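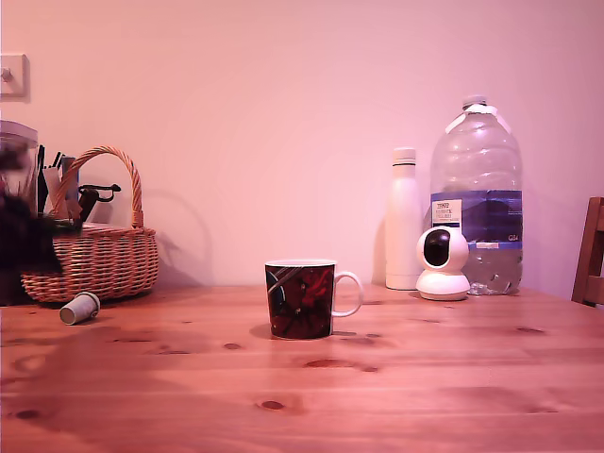 The Case for a Personal Mug at Work

The management of shared offices has in recent years come to favor uniform drinkware. Identical white cups are purchased by the case, washed together, and returned to the same shelf. The Stadine building, where this association rents two floors, placed an order for 300 such cups in August. It is the view of this writer that the order was a mistake.

A cup that belongs to everyone is seldom looked after. Members of staff take a clean one in the morning and another after lunch, and by four o'clock the sinks are full. The dishwashers on both floors now run twice a day. Under the earlier arrangement, each employee kept a mug and rinsed it, and one evening load was enough.

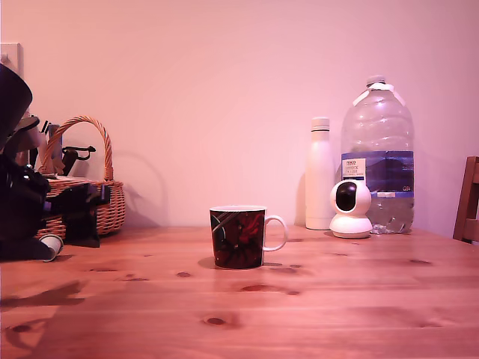 Supporters of the uniform cup point to order and appearance, and these are fair concerns. They can be met without taking away choice. A dark mug with a busy printed design and a white handle is known at a glance, even on a table it shares with a white insulated bottle and a large jug of water. Its owner need not write a name on the base, and a colleague is unlikely to pick it up in error. Plain cups offer no such help.

The cost of the present policy should also be reviewed. Replacement cups are charged to the tenants, and a sum of 1430 dollars appears in the current budget for that purpose. Employees who bring their own mugs ask for nothing beyond a shelf. The association should request that shelf at the next tenants' meeting.

Kadir Karabulut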